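Gomia Series Index

Data card and read-me file, release 2

Summary

The Gomia Series Index is a table of science fiction and fantasy novels published as parts of a series, with the reading order of each series recorded in a consistent form. It is maintained by the Millel Library in Trodlow and is intended for catalogers, booksellers, reading-group organizers and researchers who need to know which book comes after which, and according to whom. The present release describes 3909 volumes in 421 series.

The index does not contain the text of any novel, any cover art, or any review. It records bibliographic facts taken from printed copies and publishers' catalogs, together with notes by library staff.

Contact: Güven Bayram, Series Cataloging, Millel Library, Trodlow.

Background

Series fiction is the largest part of the Library's genre lending, and questions about reading order are among the most frequent received at the desk. A prequel may be published long after the books it precedes. A novella may first appear in an anthology and later be bound in with the second novel. A series may be renamed when it moves to a new publisher, or be divided so that a trilogy in one country is sold as five paperbacks in another. General catalogs usually hold a single number for each volume, and that number does not always say whether it refers to publication, to the chronology of the story, or to the spine.

The index was begun as a card file for staff use. It was converted to a table when the Library adopted the Xue cataloging system, and the first public release followed. Release 2 replaces the first release in full. Users who hold the earlier files should discard them, as many identifiers have been merged.

Files

series.csv contains one row for each series.
volumes.csv contains one row for each volume.
orders.csv links volumes to positions in one or more reading orders.
notes.txt contains longer remarks that could not be placed in a table.
changes.txt lists corrections made between the first release and this one.

All files are encoded as UTF-8. Fields are separated by commas and enclosed in double quotation marks where the content requires it. An empty field means that the information was sought and not found. The word "none" means that the Library is satisfied that there is nothing to record. These two cases should not be combined.

Fields in series.csv

series_id: A permanent identifier. It carries no meaning and should not be parsed.
series_title: The title in its most recent English-language edition.
former_titles: Any earlier titles, separated by semicolons.
status: One of open, closed, or unresolved. A series is marked closed only if the author or publisher has stated that it is complete. A long silence between volumes is not treated as evidence of closure.
parent_series: The identifier of a larger sequence to which the series belongs, if any.
shared_setting: Yes or no. The value is yes where other series take place in the same invented world but can be read independently.

Fields in volumes.csv

volume_id: A permanent identifier.
series_id: The series to which the volume is assigned.
title: As printed on the title page. Where the cover and the title page disagree, the title page is followed and the cover wording is given in the notes.
author: As printed. Pen names are retained and are not resolved to legal names, even when the connection is widely known.
first_year: The year of first publication in any language.
form: Novel, novella, collection, or omnibus.
contains: For an omnibus, the identifiers of the volumes it reprints.
examined: Yes if a member of staff has handled a printed copy.

Fields in orders.csv

volume_id: As above.
order_type: Publication, story, or recommended.
position: A decimal number. Whole numbers are used for novels, and intermediate values for shorter works that fall between them.
source: The origin of the ordering, such as a list printed opposite the title page, a publisher's catalog, or an author's note.

A volume may appear several times in this file. Publication order is given for every volume. Story order is given where the chronology can be established from the books themselves. Recommended order is given only where the author has put forward an order in print, and it is never supplied by the Library.

Method

Each series was assigned to one cataloger, who compiled a draft from the shelves and from publishers' catalogs. A second cataloger then checked the draft without reference to the first person's notes. Differences were settled by returning to the printed copy. If no copy could be borrowed, the entry was retained and its "examined" field was set to no.

Story order required the most judgment. Novels that move between time periods are placed by the earliest main narrative and not by a prologue or a framing chapter. Time-travel fiction is placed by the starting point of the principal character. Where two catalogers reached different conclusions and both could be defended, no story order was entered and the disagreement is summarized in notes.txt.

A sample of 40 series was compiled again from the beginning in July by staff who had not worked on them. The resulting corrections were applied to the sample and, where the same kind of error was suspected elsewhere, to the remainder of the index. Most concerned novellas that had been given a position in story order without sufficient evidence.

Scope

To be included, a series must have at least two volumes in English, either as originals or in translation, and must have been offered for sale in print. Works issued only as electronic files or audio recordings are outside the present scope. Tie-in novels based on films, television programs or games are also excluded, as their numbering is frequently controlled by parties other than the publisher and follows different conventions.

Fantasy and science fiction are not distinguished. Several series in the index begin as one and continue as the other, and an earlier attempt to apply the distinction produced categories that staff could not use consistently.

Known limitations

Coverage reflects the Library's holdings. Space opera, epic fantasy and fantasy for older children are well represented. Small-press series, and series that went out of print before the Library began collecting the genre, are represented poorly.

Translated works are recorded under their English titles. Where translation stopped before the end of a series, only the volumes available in English are listed, and the status field may therefore be less informative than it appears.

The index should not be used to measure the output of individual authors. Stand-alone novels are absent by design, and persons writing under several names are treated as separate authors.

Some story orders reveal facts that a first-time reader may prefer not to know. Institutions that display the data to the public are advised to show publication order by default and to offer story order on request.

Permitted use

The index may be copied, modified and redistributed for any purpose, including commercial purposes, provided that the Millel Library is named as the source and that altered versions are clearly marked as altered. The names of authors and series remain subject to whatever rights apply to them.

Suggested citation: Millel Library, Gomia Series Index, release 2, Trodlow.

Corrections

Corrections are welcome from any reader. A report should give the volume identifier, the field concerned, and the printed source on which the correction is based. A photograph or photocopy of the relevant page is helpful. Reports that rely on a website alone will be held until a printed source is located. Corrections received by Wed 15 October will be considered for the next release, and later reports will be carried forward.
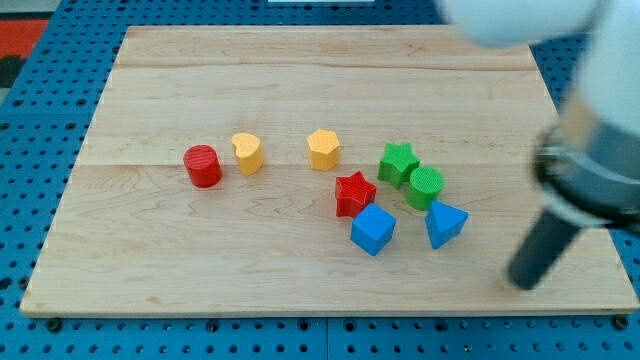

Reports should be addressed to Güven Bayram at the Series Cataloging office. Each report is acknowledged in writing, and the outcome is entered in changes.txt under the identifier of the volume concerned.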